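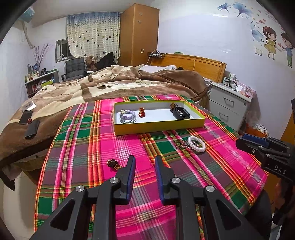
4.2 Preparing the room and the work surface

Figure 3. Hair tie sorting in a bedroom, seen from the camera on one hand-held gripper. The second gripper is at the right. Ties are in the open box and on the plaid cloth.

The rules in this section cover what a collector does in a private home before recording begins. They were drafted by Sokol and Caruso, tried in 34 homes, and revised in November after the first round of review. The final set has seven rules. Rules 1 to 3 deal with the room and are given here together with Rule 4, which deals with the work surface. The remaining three concern the operator and the files, and are covered in Section 4.3.

Rule 1 asks the collector to walk through the room with the resident and agree on what may appear in the recordings. Family photographs, mail, medicine labels and screens must be covered or moved out of view unless the resident signs for them by item. Other belongings may stay where they are. We do not ask residents to tidy. An early version of the rule asked for a clear background, and Kocsis found that collectors following it spent more time moving furniture than recording. The rooms also began to look alike. Figure 3 shows the kind of background the present rule allows, with bedding, wall decals, a nightstand and shelves all in view behind the task.

Rule 2 concerns phones and other personal devices. A phone that is in view must lie with its screen dark, or be placed face down. The two phones on the blanket in Figure 3 are outside the work area, and the rule still applies to them. A message that lights up a screen for one second can put a name and part of a conversation into the data set. Loose cards and paper packets are checked in the same way – the collector looks at both sides before the first take and removes anything with a name, number or address on it.

Rule 3 concerns reflections. Windows, mirrors, glass doors and polished metal are checked from the height of the gripper camera, not from standing height. Where a reflection shows a person who has not given consent, the collector changes the camera position or draws a curtain.

Rule 4 sets out how objects are placed. The work area must be within reach of both grippers without the operator leaning on the surface. Table coverings may be plain or patterned, but they must not slide when a fingertip drags across them. Patterned cloth makes small items harder to find, and this is allowed. In Figure 3 the beaded tie in front of the box is close in color to the checks under it, while the white coil beside it stands out clearly. Both conditions are useful for training, and the rule only requires that the covering be entered in the session sheet.

Small soft items such as hair ties need two further steps. Before each take, the collector notes which ones start inside the container and which start outside. Any item elsewhere in the room that resembles the task objects must be listed as background. The red beaded tie between the phones in Figure 3 would be listed this way. Without the entry, an annotator has no means of telling whether it was dropped during the task, placed there as a distractor, or had nothing to do with the work.

Holub and Kubíček reviewed 1,677 takes against the four rules. The most common fault was a missing background entry under Rule 4, followed by lit screens under Rule 2. Faults under Rule 3 were rare, but they took longest to correct, as a reflection often runs through a whole take. Takes with a fault under Rules 1 to 3 are held back until they have been masked or deleted. A fault under Rule 4 does not stop release if the session sheet can be completed from the video by a second reader.

We left out any rule on lighting. Collectors record the light source and the state of the curtains, and work with what the home provides.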